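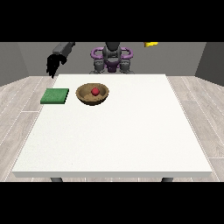 Rules for sim episodes before we share them – please comment

plurel_ops
Fri 13 October
We collected 1,165 simulated episodes since August and every person labeled them in their own way. I propose these rules:
1. The instruction names objects by color and kind: "red ball", "bowl". Never "the thing on the left".
2. Left and right are always from the viewer's side.
3. Contact of the hand with the table is a fail, even if the task is finished.

gillora77
Rule 2 is a problem for me. Our operators think from the robot's side, and it stands behind the table and faces them. They will mix it up every day.

plurel_ops
Then they must learn it. The person who reads the label sees only the viewer's side.

bangbench
I disagree with rule 3. A light touch with a fingertip is normal when you pick up a flat pad. I would write the contact in a separate field and keep the success.

gillora77
+1 for the separate field. We checked 175 episodes with the strict rule and 111 were fails, most of them only for touching.

plurel_ops
OK, this is a fair point. I change rule 3 – contact goes to its own field, and only a hard push is a fail. Rule 2 stays for now.

bangbench
Who decides what is a hard push? Please put a force limit in the text before we start to relabel.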